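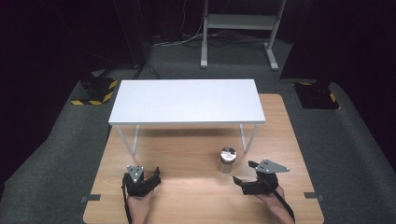 The little white table on the big wooden one, canister out front.

Does your table need a table?

The question came up at the March meeting of the Mostdale Tidy Homes Circle and it hasn't gone away, so it gets a full item this time. For anyone who missed it, the current fashion in home organizing is the "second level." You buy a small bench with legs, you stand it on the table you already own, and you are told that you have gained space. The Cludness catalog has a whole spread on it. So does the Prurneck store on the bypass, where the small tables are stacked right by the register next to the drawer dividers we were all supposed to need last year.

I went in doubtful and I'm still mostly doubtful, but I did try it.

The theory is easy enough. Things go on top, things go underneath, and the same patch of table holds twice as much. What the catalog leaves out is that the legs have to stand somewhere too, and that anything stored under a low top has to be short. It also has to be something you don't mind bending down to look for. On a kitchen counter you see the underneath part fairly well. On a table you sit at, you mostly see the front edge and the shadow it throws.

The one I like best of those I've handled is the plain kind, flat white top on thin white metal legs, wider than it is deep. It is light to pick up, and that matters more than the catalog thinks, as you will be picking it up every time you wipe the table. Crumbs find the feet. I would skip anything with a shelf lip or a fancy border, which only gives you another place to run a cloth around.

Then there are the canisters. Every photo of a second level has canisters on it, usually eight of them, all matching, and all filled with something photogenic. The Tawhiri set that several of you asked about comes as four, with shiny lids and frosted sides, and I have a complaint. Frosted sides look calm and tidy, I'll give them that, but you can't quite tell rice from sugar through them without picking the thing up, so you end up labeling it, and once you've labeled it you could have used a jar. The silvery lids also show every fingerprint in my kitchen. Some of you won't care. I found I did.

My other trouble was that the canister never stayed where the system said it should. The ones I used went on the white top the first morning, and by the evening there was one standing in front of it, on the table proper, in the space that was supposed to have been freed up. That was where my hand wanted to put it down. I moved it back a few times and then gave up.
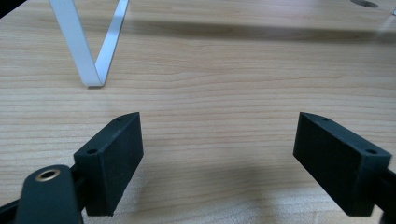
What I would suggest, before anyone spends money, is to clear the table completely and live with it that way for a while. Bare wood is a nice thing to have in a room. A pale top with a good grain makes the place feel brighter even on a gray morning, and you can spread out a newspaper or a jigsaw or the tax papers without first relocating a bench and everything on it. I suspect a lot of us have been sold a second level when the first one was simply full of stuff that belonged in a drawer.

If you do that and still want one, fine. A few things to check in the store:

Measure your tallest canister with the lid on and take that number with you. The height printed on the box may be to the top of the table, which tells you nothing about the space below.

Press down on one end of the top. If the other end lifts, put it back.

Look at the bottoms of the legs. Thin metal on a wooden surface can leave marks, and felt pads are cheap. Prurneck sells them two aisles over, at the far end from the tables, naturally.

Keep the receipt.

I know that some members swear by theirs, and one of you wrote to say it changed how breakfast works in your house. I believe you. I'd just like to hear from the same person again in the fall, when the mail has started to pile up on it. My own is staying for now, with the plants on top and the space underneath left empty, so I suppose I own a plant stand.

Replies are welcome in the usual box by 5th June. If you have measured what you really gained, send the numbers, and please say whether you counted the legs.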